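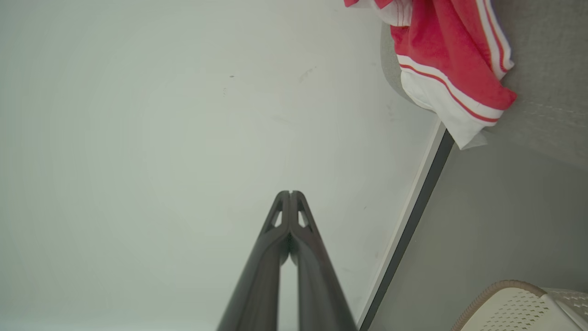 Notes for the talk: The Chair Is Not a Closet
Evening series, Commont community hall, 27 February 2018
Speaker: Barbara Wieczorek

(Wait for the latecomers. They will all want the back row. Let them have it.)

Good evening. I was asked to speak for as long as the heating stays on, so please keep your coats where you can reach them. Judging by the backs of your chairs, you already have. Hold that thought, because it is the talk.

My subject tonight is clothes that live on furniture. I don't mean dirty clothes, which have a basket, or clean ones, which have a drawer. I mean the third kind. The sweater you wore for two hours to be polite. The pants that are fine for the garden but wouldn't be fine for the bank. They are too worn for the drawer and too clean for the wash, so they go over the sofa, and there they stay until company comes.

(Ask for a show of hands: who has a chair? Don't ask who has two. Last time it turned into a confession.)

I kept a tally at home last June. I picked one month, one sofa, and wrote down every garment that landed on it. The total was 23, in a household of two people, one of whom insists he hangs everything up. I'm not going to say which one of us that is, but Cyprian is sitting by the radiator if you want to look at him.

(Pause. Look at Cyprian.)

SECTION ONE: WHY THE SOFA

The sofa wins on location. It is between the door and wherever you were going. A closet asks for a hanger, and a hanger asks for a free hand, and you come home with a bag in each. Upholstery asks for nothing. It even grips a bit. Try leaving a shirt over a polished wooden chair and it will be on the floor by supper. Leave it over a woven gray cushion and it'll be there at Easter.

Gray fabric is the worst offender, and I own plenty of it. We bought gray because the man at Grodar told us it hides everything. He was right about crumbs. What it does for a red and white top is something else: you can see the thing from the street.

(If anyone asks about the price of the sofa, it was too much. Move on.)

There is also the matter of the wall. A sofa pushed up against a wall gives you a ledge where the two meet, and anything soft will slide toward it. Over the years I've pulled a scarf, a bus pass and most of a crossword out of that gap. The wall gets its share of the damage too. Ours is white, or was sold to us as white, and every sleeve with a zipper on it has left an opinion there. 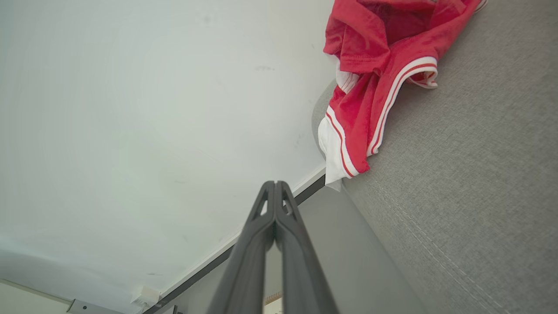
Mieczysław Borkowska wrote to me after the first version of this talk and said he disagreed with nearly all of it. In his house the sofa pile is the system, he wrote, and it works very well: whatever is on top is what he wears tomorrow, whatever has sunk to the bottom must be out of season, and he hasn't opened his closet since he put the vacuum cleaner in it. He would like it known that he has never been late for anything.

(Read the last line slowly. It gets a laugh, and I need one before the next part.)

I have thought about that letter more than I wanted to. My answer is that he lives alone. A pile with one author is a filing system. Once there are two authors you get what we had in June, where each of us was sure that the other one's things were underneath.

SECTION TWO: WHAT I TRIED

First, hooks. I put up a row of them by the door, very handsome, from Plirnora. They filled up in a day with tote bags, and the clothes went on to the sofa as before.

Second, the rule. Marichka Dovhaniuk swears by a rule that nothing fabric may spend the night on anything fabric. It has a nice ring to it. I lasted until the first cold evening, when it occurred to me that I was about to evict a blanket.

(Marichka may be in the audience. Smile.)

Third, the empty drawer. I'm a little embarrassed by how well it has gone. I cleared one drawer and gave it to the third kind of clothes, the in-betweens. No folding. You open it, you drop the thing in, you shove it closed with your knee. It's ugly in there. I paid 220 for that dresser and one drawer of it now looks like a lost-and-found.

But the sofa is a place to sit again, most days. I'd put my success rate well short of 100 percent. There was a shirt over the armrest when I left the house this evening, and I walked past it with my keys in my hand and did nothing. I was holding my notes.

SECTION THREE: THE WALL, BRIEFLY

People always ask about scuffs, so: start with a soft damp cloth, go gently, and test a bit low down near the trim where you won't have to look at it for ten years. If the mark stays, you have two choices. You can repaint, in which case you'll find out how many kinds of white there are. Or you can move the lamp. I moved the lamp.

Pull the sofa out a hand's width while you're at it. The gap will be wide enough to reach into, and you may get your bus pass back.

(Skip the slide about hangers if we're past the half hour. Czesław has heard it twice and he mouths along.)

QUESTIONS

Likely ones, with answers:

Coats of guests. They go on the bed. They have always gone on the bed, and I'm not going to be the one to change it.

Teenagers. Close the door.

The treadmill. Same talk, different furniture. I can come back in June.

(Thank Pryor for the tea. Collect coat from back of chair.)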